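Trillbridge manipulation study – notes of the November progress meeting

Chair: Paavo Rantala
Sites represented: Brenari, Drorelmont

1. Previous notes
Accepted with one correction. The Drorelmont retargeting run used the old calibration file, so its figures are withdrawn until it is repeated.

2. Demonstration set
Brenari reported 2909 usable episodes against a target of 3000. The shortfall is nearly all in the cable tasks. Episodes are dropped when the wrist pose is lost for longer than the agreed limit, and coiling turns the wrists further than pick-and-place does.

PR asked whether the limit could be relaxed for coiling only. Drorelmont objected – a separate limit would make the per-task error figures hard to compare. Left as it is.

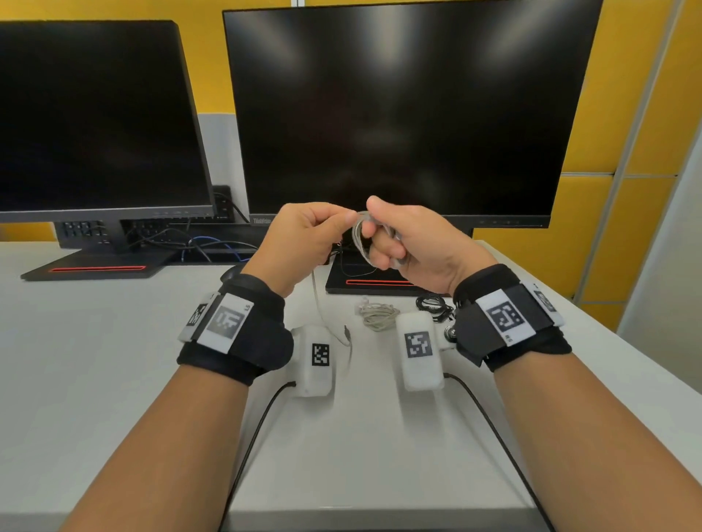
3. Wrist pose from markers
The present method solves each wrist from whichever marker faces are visible in the head view and fills short gaps by interpolation. With two faces visible the result is steady. With one face at a shallow angle the solution can flip, and gaps of up to 8 frames have been filled with a wrong orientation on both sides. Brenari proposed rejecting any single-face solution that disagrees with the last two-face one. Agreed to test this on the cable episodes before applying it to the whole set.

4. Policy results
Training on the reduced set was repeated with five seeds. The spread between seeds was larger than the difference between the two action representations, so no ranking will be given in the draft. The Negash baseline is to be rerun with the same seeds.

5. Actions
Brenari – flip test on cable episodes, results to the shared folder.
Drorelmont – repeat retargeting run with the current calibration.
PR – revise the methods section once both are in.

Recent notes
October progress meeting
Marker calibration procedure, revision 5
Negash baseline: training settings
Episode rejection rules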